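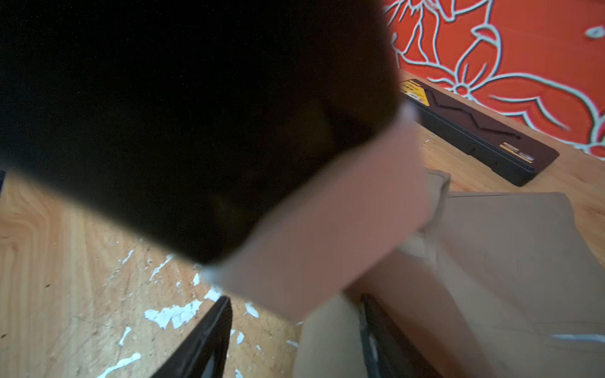
A cardboard box, with a red-orange wall behind.

The Rangel Bequest
By Hannelore Fröhlich
March
8 min read

The Municipal Library of Wultelholm acknowledges receipt of your letter of Tuesday, and regrets that it cannot return the voice of your late aunt at this time.

Kaede Hoshino read the sentence twice, deleted "at this time" and then put it back. The library did not like its officers to write "ever". She had been Acting Registrar of Deposits for 21 months and in that period had written "ever" only once, in a draft, which had come back to her with the word circled in green.

The Deposits were held on the lower floor. Under the by-law, any resident of Wultelholm could leave with the library one thing which could not be kept at home. The by-law had been meant for deeds and medals. It had been drafted loosely, and in its first winter a ferryman had come to the counter and left his fear of the river. The clerk on duty, having no grounds to refuse it, had issued a receipt. The ferryman worked another 33 years and was spoken of as the calmest man on the water, although he drowned in the end.

After that the residents brought in what they liked. There were 177 entries in the current register. They included a quarrel between sisters, the smell of a bakery that had since become a dentist's, a tune, and the last half-hour of a wedding. Each was entered under the depositor's name, given a shelf and inspected in autumn. Depositors could withdraw in person during counter hours. Heirs could apply in writing.

The matter of the Rangel Bequest had been opened by an heir, Felicidad Salazar. Her aunt, Remedios Olmedo, had taught singing in the rooms above the Rangel chemist's, and the deposit had taken the name of the building through an error nobody had seen fit to correct. At the age of forty, Miss Olmedo had walked down to the library, sung one scale to the clerk and signed the form. She did not sing again. She taught for the rest of her life by tapping the lid of the piano with a pencil.

"My aunt is dead," Ms Salazar had written. "She has no further use for the arrangement. I should like to hear her at the funeral, and I should like your reply before Friday."

Hemi Goodwin, the Keeper, had been asked for his report. It was brief. The Rangel Bequest was on its shelf, in good condition, and had been heard humming during the autumn inspection. However, the depositor had filled in section 4 of the form, which most people left blank. Section 4 was headed Conditions. In it Miss Olmedo had written: Not to be given to anyone who asks for it.

Kaede took the form home that evening, against the rules, and laid it beside her plate. She had expected the handwriting to be bitter. It was a teacher's hand, round and patient, and the full stop had been made with care. She tried to think of what sort of person would ask for a voice. She supposed it would be somebody who meant to use it.

In the morning she went down to see Mr Goodwin.

"Is there any precedent?" she said.

"There's Fernent," said Mr Goodwin. "Fernent left his temper and said it was only to be given to his son if the son was polite about it. The son was never polite, so we've still got it. It's in the end bay. I wouldn't go down there without a coat."

"And for a condition of this kind?"

"No. But I'd note that it says given." He straightened a label that was already straight. "It doesn't say anything about being overheard."

The Registrar is required to take no part in the interpretation of a deposit. Kaede was well aware of this. She had copied the rule out by hand in her first week, together with the rules on food, umbrellas and the correct form of address for a bereaved applicant. She returned to her desk and finished the letter.

The Municipal Library of Wultelholm acknowledges receipt of your letter of Tuesday, and regrets that it cannot return the voice of your late aunt at this time. The depositor's wishes are binding on the library. Applicants who are dissatisfied with a decision may apply for a review, which is held in the Vivix Room on the lower floor. Applicants should be aware that the wall between the Vivix Room and the shelves is thin, and that the library is unable to guarantee silence. The Vivix Room seats twenty. Please advise the Registrar of the number in your party.

Ms Salazar replied by return that her party would number nineteen, and that they would be wearing black.

They came on Friday at half past two, directly from the church. Several were old pupils and held themselves very upright. Kaede read out the terms of the review, which took six minutes, and asked whether any person present wished to make a request. She had worried about this part. The form of words was compulsory.

Ms Salazar looked at the wall for a while.

"No," she said. "We don't want to ask for anything."

Kaede entered this in the minutes. She then announced an adjournment, as she was entitled to do, and sat down with the others. Someone's chair creaked. On the far side of the wall Mr Goodwin could be heard walking the length of the shelves, and then he could be heard standing still.

The minutes record that the adjournment lasted from 2.41 until shortly after three. They record that the decision of the library was upheld, that no deposit left the building, and that an elderly man in the second row was observed to be tapping on his knee with a pencil. No complaint was received.

In the autumn inspection the Rangel Bequest was found to be on its shelf and in good condition. Under Remarks, Mr Goodwin had written "a little higher than last year", and the Registrar initialled it and turned the page.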